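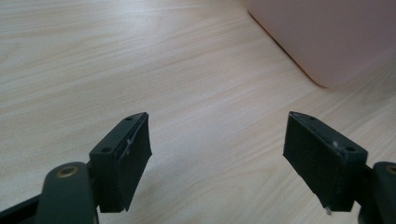
Tabletop, light wood, with a corner of the pink thing.

5/8/25

The post about Mum and me has gone past anything I know how to deal with. When I went to bed it had 603 comments. I read them until my eyes hurt and then lay there going over the rude ones.

I'll put down how it started, so I have it straight. In March we had our picture taken outside the Chmielewska bakery, the day my cousin got her keys. Mum was on the left in her green coat and I was next to her with my hair up. I put it on Wirnodix with the words "me and my mum" and forgot it. For weeks it had 14 likes, most of them family. Then a page that collects lookalike pictures took it and asked people to guess which of us was the mother.

Most of them picked me. I am 31. Mum is 55, so there are 24 years between us, and more than half of the people who bothered to answer think I gave birth to her. One man wrote a long piece about necks. A woman in Leeds said you can always tell from the hands, then got it wrong. Somebody else decided we were sisters and that the whole thing was made up for money. I have not had a penny from it.

Mum doesn't use Wirnodix. I had to tell her over the phone before my aunt did. She was quiet for a bit and then asked what I had been wearing, and whether you could see her bad tooth. You can't. She asked me to read some out, so I read the nice ones. She wanted to know if the man with the necks was a doctor.

Bożena Bielecka rang at lunch. She writes for Gimeck and wanted to speak to both of us about what we eat and what we put on our faces. I said Mum uses soap and whatever cream is in the cupboard. She asked which cream. I said I would find out, then felt silly, as if I had been given homework. She was polite and didn't push. She said these things usually last 2 days and then people move on to a dog or a cake. I said we'd think about it. Mum, when I asked, said she would do it if they didn't send a photographer.

Two messages came from Zimis, who sell some sort of face serum, offering me a free bottle if I would say we both use it. I said no to the first. The second was the same message with my name spelt differently, so I left it.

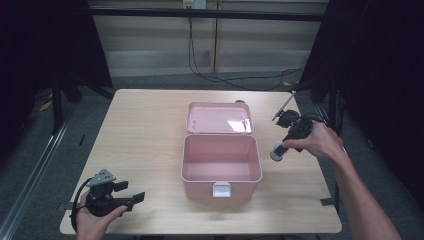 Work was worse than the comments. I had told two people, and by ten everyone had seen it, and Graham from accounts stood at my desk comparing me with the screen. I laughed because it was easier. By the afternoon I was tired of my own face and didn't want to talk about it any more. What I would like is to put the whole business in a plastic box like the pink one, which is empty anyway, close the lid on it and do up the latch until people have found something else. My manager said I could work from home tomorrow if it got silly. I said I'd see how I felt.

What bothers me most isn't what they say about me. I was upset for an hour over "tired" and "hard paper round", and then it wore off. It's that Mum has gone a bit pleased. She had her hair done this afternoon. She told the woman at the salon, who looked us up and had the picture out for the other customers. She deserves it, I think. She had me young and was working nights when I was small, and I don't remember anybody telling her she looked nice. I only wish it didn't need me as the before picture.

I thought about taking the post down. My cousin says it would make no difference now as it has been copied all over, and she has sold out of poppy seed rolls because you can read the bakery sign behind us. She wants us to go back at the weekend and stand in the same spot. I said I would ask Mum.

Had soup and toast for tea. Turned the phone off at nine and then on again at half past to set the alarm. Must ring the dentist in the morning and find out the name of that cream.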